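Subject: Re: [handheld-practice] Start pose for two-gripper garment folding, draft 3
Date: 5 May 2021 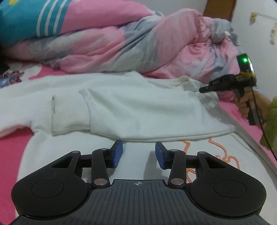 Hooded top on an unmade bed, left sleeve folded over, pads open and clear of the mattress.

Comments on section 4 of the draft, quoted text first.

> 4.2 The operator shall begin each episode with both
> grippers open and not in contact with the garment or
> the surface under it.
>
> 4.3 The surface shall be plain and of one colour.
>
> 4.4 Cords, belts and ties shall be removed or tucked
> in before the first episode.
>
> Gisard would like 4.3 kept as it stands. Our last batch
> had 432 episodes on patterned bedding and the garment
> outlines took too long to check by hand.

4.2: agreed, but "open" needs a figure or a reference. Kinyua's note from September used full travel of the fingers. We suggest the same wording, with a tolerance to be set per gripper model. The clause should also say that it applies to each gripper separately, and that the second one need not be over the bed at the start.

4.3: we do not agree. If the data is meant for homes, the rule takes out most of the beds in them. The sheet in the attached still is pink and white with a floral line drawing, and the comforter behind has a leaf or petal print. A white garment over the white part of such a sheet is a hard case and should be allowed, with a tag. Proposed text:

4.3 The surface may be plain or patterned. The log shall record which, and shall record whether garment and surface share a main colour.

The checking cost is real. At Rivcombe we check 128 episodes from each batch of 1,409 and hold the batch if any outline is rejected. That may suit Gisard as well.

4.4: "removed or tucked in" should become "left as found". The drawstring on this top is long and has a silver-tipped end. Tucking it in changes the fold and hides a part that can catch between the pads. Removal is worse, as the cord is seldom put back the same way.

One thing missing from the section is cable routing. Where a gripper has a cable, it should run behind the operator's wrist and outside the fold area for the full 60 seconds of the episode. We would add this as 4.5, as a "should".

No comments on sections 1 to 3. The Karnia annex can wait for draft 4.

Rivcombe test group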